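Looking After Your Clothes at Home
Course handout, session 3: Folding and putting away
Tutor: Mansa Ankrah
Skokomville Evening Classes, Nov 21, 2019

Welcome back, everybody, and thank you for coming out on such a miserable evening last time. I did promise that this session would be gentler on the hands than the mending was, and I think it will be. We are going to fold. I know that several of you said you already know how to fold, and I'm sure you do, but I have been folding clothes since I was tall enough to reach my mother's bed and I changed the way I do jeans only a few years ago, so there may be something in these pages for you yet.

Please bring with you: one pair of jeans, one T-shirt or thin top, one jumper. They needn't be ironed and they needn't be your best. If you haven't any jeans, a pair of cotton trousers will do nicely.

1. Where to fold

We have the long tables in the classroom, which are lovely, but at home most of us fold on the bed. I do it myself. A bed is wide, it is at a kinder height than the floor, and you can lay out your piles as you go. The one drawback is that a bed is soft, and a soft surface lets a garment sag in the middle while you are trying to get the edges straight. Two things help.

Pull the bedcover tight before you start. It takes a moment and makes more difference than you would believe. If you have a blanket bunched up at the side, push it well over or take it off.

Work near the edge, not in the middle. Reaching across a bed is hard on the lower back, and those of you who told me about your backs in the first week (you know who you are) should take particular note. If you can bring a chair up and sit, so much the better.

A patterned cover is a help with plain clothes, by the way. You can see straight away where the cloth ends and the cover begins, and a crooked hem shows up against it. On my plain white one at home I am forever missing a sleeve.

2. Before you fold

Go through the pockets. All of them, the little coin pocket too. I have washed bus tickets, a good many tissues and once a pencil, and it was the pencil that did the harm.

Make sure the garment is quite dry. Waistbands, pocket bags and the thick seams on the inside of the leg hold the damp long after the rest feels ready. Pinch them between finger and thumb. If they feel cool, hang the jeans up again for the night.

Do up the zip and the button. An open waistband spreads and spoils the shape of the fold.

Give the garment one good shake, holding it by the waistband or the shoulders, and lay it down in one movement.

3. The T-shirt

We did this briefly at the end of last session, so only a reminder. Face down, smooth from the middle outwards, one side in with its sleeve turned back, then the other side, then up from the bottom in half and in half again. Turn it over so that the neck is on top. If yours comes out wider at the shoulders than at the hem, you have probably brought the sides in at a slant, and most people do at first.

4. The jumper

Just the same, only looser. Please don't press a jumper flat with your hands as you would a T-shirt – wool likes a bit of air, and hard creases in a thick knit take an age to fall out. Fold it in half once and no more if your shelf is deep enough. Heavy ones go at the bottom of the pile. Never hang them, however pretty the hanger!

5. The jeans

I have left these until last as they are the ones people ask me about. Denim is stiff and heavy and it has ideas of its own. The trick, so far as there is one, is to do all your smoothing while the jeans are spread out, and very little afterwards.

Lay them down and pull each leg straight from the hem. Run the side of your hand down the seams.

Bring one leg over the other, so that the back pockets face outwards. The seat will stick out in a point. Tuck that point in to make a straight line from waist to hem.

Fold the hems up towards the waistband, stopping a little short of it, and then fold again in half or in thirds, to suit your drawer. A looser fold is perfectly all right on a shelf. For a drawer where things stand upright you want it firmer.

If the parcel springs open, leave it with something flat on top while you do the rest.

Blue denim on a dark green floral bedcover, in all three: 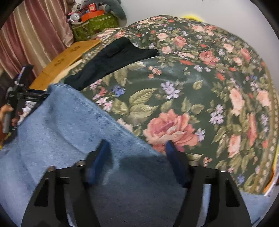
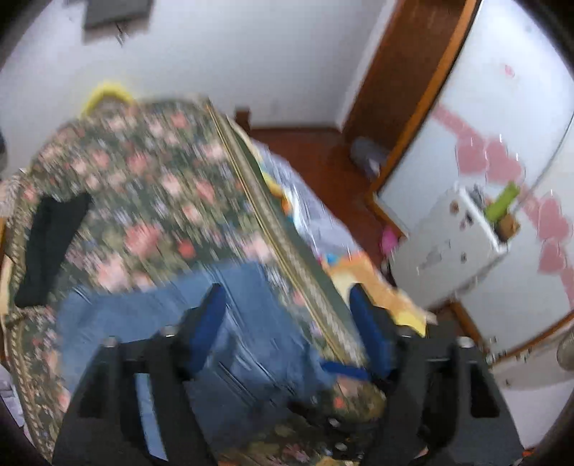
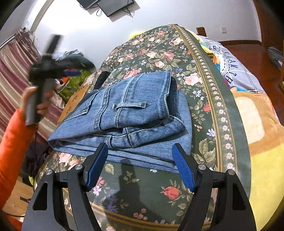
6. Putting away

Decide where the pile is going before you make it. So many good piles are left at the end of the bed until bedtime and then moved to the chair, and by the weekend they want folding all over again. I am as guilty as anyone.

Jeans and trousers like a low shelf or the bottom drawer. Put the fold towards you, so that you can take hold of one pair and leave the others where they are. Dark denim can rub off on pale things, particularly when new, so keep it away from your white tops.

Jackets and bags are best dealt with at the very start, before any folding at all. Hang up what hangs, empty the bags, and then you have the whole bed to yourself.

For next time

Fold one drawer at home, whichever bothers you most, and give yourself 30 minutes for it. Stop when the time is up, even if you are halfway through. Make a note of anything that wouldn't fold well and bring it along if it isn't too bulky.

Our December session is on storing winter woollens and keeping the moths out. Please bring a jumper you are fond of and a clean cotton pillowcase.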